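2026년 7월 20일

# Lerotness 사용기: 현장 사람들이 먼저 만져 본 로봇 시뮬레이터

결론부터 쓰면 아주 마음에 든다. 별점을 매기라면 다섯 개 중에 네 개 반쯤 주고 싶고, 반 개를 뺀 이유는 뒤에 길게 적었다.

나는 Trustex 조립반에서 일한다. 작은 밸브와 레버 부품을 맞추고, 레버를 끝까지 당겨 보고, 걸리는 느낌이 있으면 빼놓는 일이다. 2교대로 돌아가고 우리 조는 다섯 명이다. 3월에 회사가 소형 로봇 팔 Karaca를 들이기로 하면서 팔보다 시뮬레이터가 먼저 왔다. 팔은 납기가 밀렸고 Lerotness는 설치 파일만 받으면 됐으니까. 덕분에 우리는 진짜 팔을 보기 전에 화면 속 팔부터 실컷 움직여 봤는데, 지금 와서 보면 그 순서가 정말 좋았다!

## 설치와 첫인상

설치는 반나절 걸렸다. 사무실 컴퓨터에서는 그래픽 드라이버 때문에 한 번 막혔고, 현장 옆 작업용 컴퓨터에서는 한 번에 됐다. 메뉴가 영어라 처음엔 다들 뒤로 물러섰는데 자주 쓰는 버튼은 몇 개 안 된다. 팔 관절을 마우스로 잡아끌 수 있고, 자세를 저장하고, 저장한 자세를 이어 붙여 재생하면 된다. 게임패드도 꽂으면 바로 잡힌다. (설명서에는 이 얘기가 부록에 있다. 제일 앞에 써 줬으면 좋겠다.)

배경은 기본으로 들어 있는 실내 공간을 골랐다. 공장 배경도 있지만 무거워서 우리 컴퓨터로는 뚝뚝 끊긴다. 흰 작업대에 주황색 받침, 그 위에 검은 팔. 여기에 그날 연습할 물건을 불러다 놓는다. 우리가 자주 쓰는 건 끝이 빨간 막대가 달린 회색 장치와 기둥 두 개짜리 녹색 거치대다. 시점은 위에서 보는 것과 비스듬히 보는 것을 번갈아 쓴다.
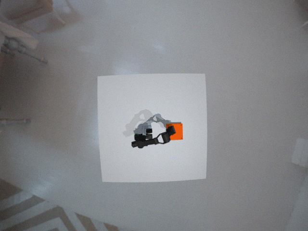
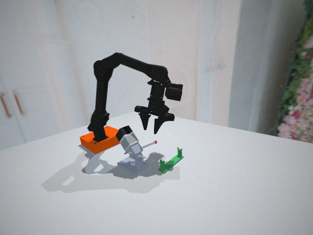
시점을 바꾸는 게 별것 아닌 기능 같아도 현장에서는 이게 제일 크다. 우리는 늘 물건을 손앞에 두고 일하니까 옆이나 위에서 내 팔이 어디를 지나가는지 볼 일이 없다. 화면으로 보면서 "저 각도면 옆 사람 부품통 칠 텐데" 하는 말이 바로 나왔고, 실제 작업대에서 부품통을 왼쪽으로 옮긴 것도 그 말에서 시작됐다. 팔이 도착하기도 전에 사람 작업대 배치가 먼저 나아진 셈이다.

## 좋았던 점

**망가뜨려도 된다.** 제일 먼저 쓰고 싶은 장점이다. 레버를 너무 세게 밀어도, 팔을 상판에 박아도 초기화 버튼이면 끝이다. 처음 며칠은 다들 일부러 들이받으면서 웃었는데 그러고 나니까 겁이 없어졌다. 새 설비가 들어오면 손대기 무서워서 담당자만 만지게 되는 일이 우리 회사에도 흔했다. 이번엔 야간조까지 전원이 한 번씩은 팔을 움직여 봤다.

**현장 감각이 쓸모가 있다.** 레버를 당길 때 우리는 처음에 살짝 걸어 보고 나서 힘을 준다. 몸에 밴 거라 설명해 본 적이 없는데, 동작을 자세 단위로 끊어 저장하려니 그걸 말로 풀어야 했다. 걸기, 멈춤, 당기기. 납품 업체 Nemwood 쪽에서 준 기본 동작은 한 번에 쭉 미는 방식이었고 우리 식으로 끊은 동작을 보여 주니 그대로 받아 갔다. 오래 일한 사람일수록 고칠 데를 빨리 찾아낸다는 것도 이때 알았다.

**저장과 되돌리기가 빠르다.** 자세 하나 고치고 재생하는 데 몇 초면 된다. 점심시간 남은 시간에도 한두 개는 손볼 수 있어서 자꾸 켜게 된다. 나만 그런 게 아니라 커피 들고 뒤에 서서 훈수 두는 사람이 꼭 생긴다.

## 아쉬운 점

손맛이 없다. 당연한 얘기지만 레버가 뻑뻑한지 헐거운지는 화면으로 알 수가 없다. 마찰 값을 숫자로 넣는 칸이 있기는 한데, 우리가 "모래 낀 느낌"이라고 부르는 불량을 숫자로 얼마라고 써야 할지 아직도 모르겠다. 불량 판정은 사람 손에 남겨 두기로 했고 나는 그게 맞다고 본다.

집게로 얇은 막대를 잡는 동작은 화면에서 유독 잘 미끄러진다. 설정을 만지면 나아지는데 기본값은 좀 야박하다. 파일 이름에 한글을 쓰면 저장이 안 되는 것도 불편하다. 그래서 우리 폴더에는 lever_jinjja_final 같은 이름이 잔뜩 쌓여 있다.

그리고 교육 자료. 엔지니어가 엔지니어한테 쓴 글이다. 우리는 3주 동안 쓰면서 한 장짜리 한글 안내문을 따로 만들었고 세 번 고쳐 썼다. 제조사가 이런 걸 기본으로 넣어 주면 나머지 별 반 개도 드릴 수 있다.

## 일이 어떻게 바뀌나

솔직히 처음 공지가 붙었을 때 분위기는 안 좋았다. 팔 한 대면 사람 몇 명 몫이냐는 계산을 다들 속으로 했을 거다. 나도 했다. 그 걱정이 다 없어졌다고는 못 쓰겠다. 회사는 인원을 줄이지 않겠다고 했고, 우리 조는 그 말을 문서로 받아 놨다. 자동화 들이는 다른 회사 분들께도 이건 꼭 권하고 싶다.

달라질 일의 모양은 조금 보인다. 같은 레버를 종일 당기는 반복은 팔이 맡고, 우리는 부품을 채우고 애매한 물건을 골라내고 동작을 고친다. 손목 보호대를 차고 출근하는 동료가 있는 작업장에서 당기는 횟수가 줄어든다는 건 큰일이다. 나도 오른쪽 손목이 시원찮아서 이 부분은 기대가 아주 크다.

대신 새로 생기는 일도 일로 쳐 줘야 한다. 동작 고치는 시간을 처음엔 쉬는 시간에 알아서 하라는 식이었는데, 조 회의에서 말해서 지금은 근무표에 따로 칸이 있다. 시뮬레이터를 사면서 이 시간을 계산에 안 넣으면 결국 제일 열심인 사람 한 명이 점심을 굶게 된다.

## 누구에게 맞을까

소형 팔을 들일 예정이고, 실제로 그 옆에서 일할 사람들이 미리 만져 볼 수 있는 곳이라면 강력하게 추천한다. 관리자 컴퓨터에만 깔아 둘 거면 글쎄, 돈이 아깝다. 현장 옆에 한 대 놓고 누구나 켤 수 있게 하는 게 좋다. 의자도 두 개는 놓을 것. 옆에서 같이 보는 사람이 있어야 훨씬 빨리 늘고, 또 재미도 있다!

Karaca 실물은 다음 달에 조립반 끝 자리로 들어온다. 화면에서 만든 동작이 얼마나 그대로 옮겨지는지는 써 보고 이 글 밑에 덧붙이겠다. 마찰 값 맞추는 요령을 아는 분이 있으면 댓글로 좀 알려 주시면 좋겠다.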